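Ticket 121: Rover drifts to the left on block paving
Project: Judby (small outdoor rover, home build)
Opened by: Ayten Kılıçarslan
Status: open

Problem
Judby drives straight on my garage floor, but on the street it goes slowly to the left. I use visual odometry from the front camera. The wheel encoders agree with each other, so I think the motors are good.

What I tried
1. Changed both front tires. No difference.
2. Calibrated the camera again with the printed board. The error became smaller, the drift is the same.
3. Raised the feature limit to 2,000. The computer gets slow and the path is worse than before.
4. Turned off the camera correction and drove with encoders only. The drift is almost gone.

Reply from Rupert Hauser
Step 4 says much. Which surface is it, and how much of the image does it fill? A repeated pattern can give wrong matches between one brick and its neighbor. Please attach two views from the rover.

Reply from Ayten Kılıçarslan
I attach them. The paving is herringbone and it takes the lower half of the image. In the second view there is also a smoother area without bricks, farther away.

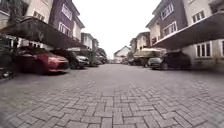
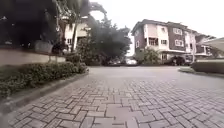 Next steps
1. Mask the lower half of the image, so the matcher uses only houses, trees and curbs.
2. Put the feature limit back to the old value.
3. Drive the same line 7 times with the mask and save every log.
4. If it still goes left, check the camera mount. I printed it in May and one screw hole is a little oval.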